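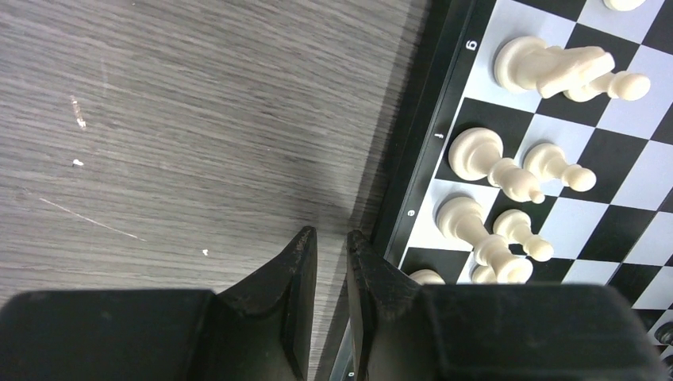 Gray wood-grain tabletop, chessboard at the ready.

Marks on the Game Table

I love a table that gets used! Ours sees chess, cards and a lot of cocoa, so it picks up its share of scuffs, and most of them come off in 2 minutes flat.

Pale crumbs and dried drips: lay a warm damp cloth over them, wait, then wipe along the grain. A plastic card lifts anything stubborn.

White heat rings: a hair dryer on low, kept moving. I got rid of almost 70 percent of a terrible one last April (so satisfying!).

Fine scratches: rub in a wax stick one shade darker than the top, then buff with an old sock. Test it underneath first.

Felt dots under boards, lamps and trays are the best thing I've ever bought. A sheet of 60 did our whole living room, and I still had enough left for the kitchen chairs.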